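Can a machine clear a table yet?

Posted 2023-08-07 by rivetcounter

We run a small canteen attached to a joinery shop, and the owner has asked me to find out whether any of the clearing up could be done by an arm on a bench. I don't mean a dishwasher, we have one of those. I mean picking up cups and plates from a table and putting them where they belong. Kurnum have sent us a leaflet and it reads very well, as leaflets do. Has anyone here got one working on ordinary crockery?

oldspindle wrote:

No. I'd save your money for now. We had a Hiralero cell on the packing line from January and it was fine on boxes, which are all the same size and come down the belt the same way round. Give it a mug lying on its side and it stopped and waited for somebody.

That was a fixed program, mind. No camera on it.

tansy_b wrote:

A fixed program on a belt isn't the same thing at all. The ones people are trying now look at the table and work out where to go. I do bench trials on the Koskela project and plates are a normal part of the work. They're awkward because they're low and wide and you can only really get hold of the rim.

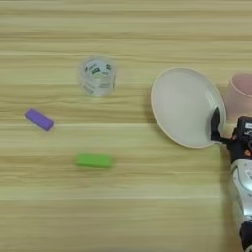 1. Plates. The finger has to go over the rim and down on the inside, with the other one outside. A few millimetres too high and it closes on nothing. Too low and it pushes the plate along the table.

2. Clear plastic cups. Harder than they look. The camera sees the wood through the side and the printing on the cup confuses things further.

3. Blocks. Easy, provided nothing is touching them. We use them as a check that the arm is behaving before we try anything else.

4. Anything close to something else. A cup standing right by a plate is where most of our bad runs come from, as the gripper body needs room as well as the fingers.

oldspindle wrote:

So it can do blocks. My grandson can do blocks.

How many plates out of a stack of washing up? That's what he's asking.

tansy_b wrote:

On our last set we did 300 tries on a mix of things and the plates were the worst of the lot. I wouldn't put it in a canteen. I'd still disagree with a flat no. The same arm couldn't find a plate at all when I started.

hobbs_end wrote:

What about speed? I went to a Zitanano open day and their arm took up to four minutes to move one cup to a tray. The person showing it was very pleased with that. We clear 21 tables after lunch.

tansy_b wrote:

Ours is quicker than that but slower than you would be. Nobody should buy one for speed.

rivetcounter wrote:

Thanks all. Our plates are heavy white ones, stacked by the customers, usually with cutlery left on. From what you've said that rules it out. I'll tell him to look at a trolley and a second rack.

oldspindle wrote:

A trolley is the right answer. Get one with brakes.

Reader comments

millie_t: We have the same heavy plates and I drop plenty of them myself, so I wouldn't be too hard on the machine.

bandsaw4: Has anyone tried suction cups? We use them for sheet goods and they'd hold a clean flat plate. Not sure about a greasy one.

dovetail_sue: Agree about the brakes.

Contact the moderators | Copyright the posters | Back to top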